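Bremance Hand-Held Gripper, second version
Equipment reviewed by Josée Grewal for the Okolton shop pages

Price on request. Ships from Kaltildale. Rental by the week, minimum 3 weeks.

Type: two-finger hand-held gripper for recording demonstrations
Fingers: dark grey textured pads, replaceable in pairs
Camera: wide-angle, mounted on the tool, included
Tracking: printed square markers on the finger mounts
Recommended demonstrations per task: 40 or more
Setup time claimed by maker: 10 minutes
Setup time in our shop: a full morning, first time out

We stock this tool and we would like to sell it, but the maker's brochure promises that anyone can "teach a robot in an afternoon," and we don't put that sentence on our pages. You hold the gripper, you do the task with it, and the recording is used later to train an arm that carries matching fingers. Teaching is a big word for that. What you get at the end of the afternoon is a folder of recordings, and somebody still has to sort them, throw out the bad ones and run the training.

Compared with driving an arm by remote control, the hand-held version is quicker. We have both in the shop. With the remote rig an operator needs days to stop bumping the table, and there is a delay between hand and arm that tires people out. The gripper has none of that. You also don't need the arm in the room while you record, so you can take the tool to wherever the objects are. That part of the sales pitch holds up.

Where we get doubtful is grip. A person closes the fingers with a human wrist behind them and corrects a bad grasp without noticing. The arm won't. Soft and coarse items are the ones to test before you commit money, and so are flat things that have to be picked up at a slant. Clamp them too high and they swing. Ask for the trial kit if your own items are anything like that.
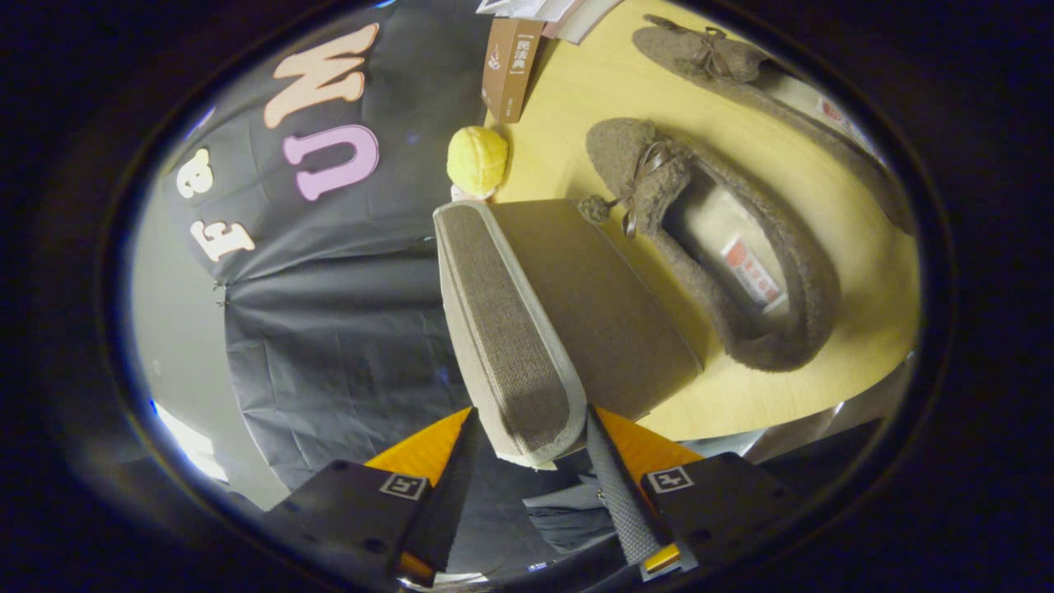 Marlene Gauthier wrote in after the first version of this page went up, and she thinks we are too hard on it. Her shop ran the gripper on fabric-covered goods, and she says the textured pads held better than the smooth ones she had before. She'd like us to say more about the person doing the recording, as two of her operators pinched everything hard and a third barely closed the fingers, and the trained arm ended up somewhere in between and dropped things. Her advice is to use one operator per task until you have a result you trust.

Fair enough, and we have changed the pads entry to say textured. We still think 40 recordings is on the low side for anything soft. The brochure says 5 will do for a "simple pick," with no word on what counts as simple.

The camera and the markers

The view is very wide and strongly curved, with black around the edge. New users dislike it and want it flattened. Leave it alone, it is how the files are meant to look. The markers are another matter. They have to stay clean and in view of the camera, as the software reads the finger opening from them. Tape, fingerprints and a loose sleeve all spoil a recording, and the tool gives no warning while you work. You find out at the desk. We have asked Bremance for a beep or a light since April and have been told it is under review.

What's in the case

Gripper with fingers fitted
Camera and mount
One spare pair of pads
Charging cable
Printed quick guide (skip to page 3, the rest is advertising)

Not included: the arm, matching fingers for the arm, any training software beyond the sample scripts. The matching fingers are a separate order and they matter. If the arm's fingers differ from the ones you recorded with, expect trouble — the maker says small differences are fine, and we haven't seen that shown.

Who should buy it

Shops that already have an arm and someone who can train a model. If you have neither, rent first. Rental fees come off the purchase price if you buy before the rental ends.

Returns accepted unused. Pads are not returnable once fitted.

Page last revised 2026-08-16. Rental questions go to Dirk Michiels at the Okolton desk.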